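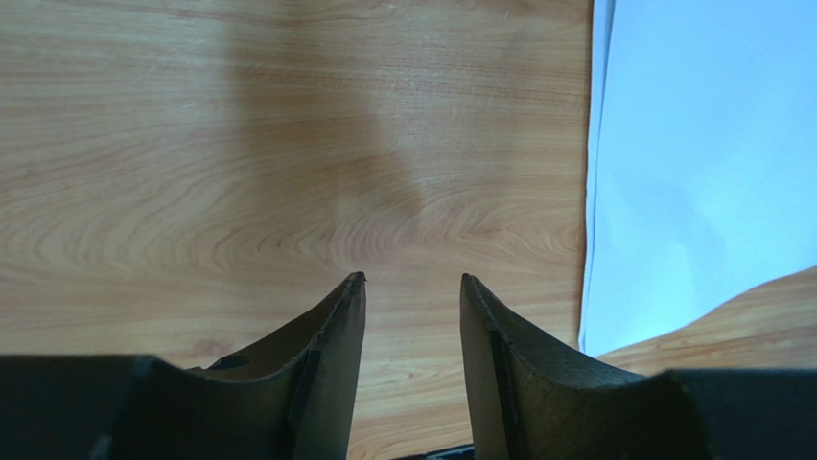 Gripper fingers over the bench, with a white sheet at right.

Most equipment requests that reach my desk in January list the arm and stop there. The arm is the easy number. What gets left off is the wear: finger pads, spare fingers, cables, and the hours someone spends putting them on.

At Warkport we set aside $3000 for all of that in the first year and used it up in 9 months. Elżbieta Stępień, who ran the Fluruneck line then, had asked for more and was turned down. She was right.

I would rather see a shop buy one arm with five sets of fingers than two arms with none. A second arm can go in next year's budget. A line waiting on a worn pad costs money the same afternoon, and that cost never shows up on the purchase order.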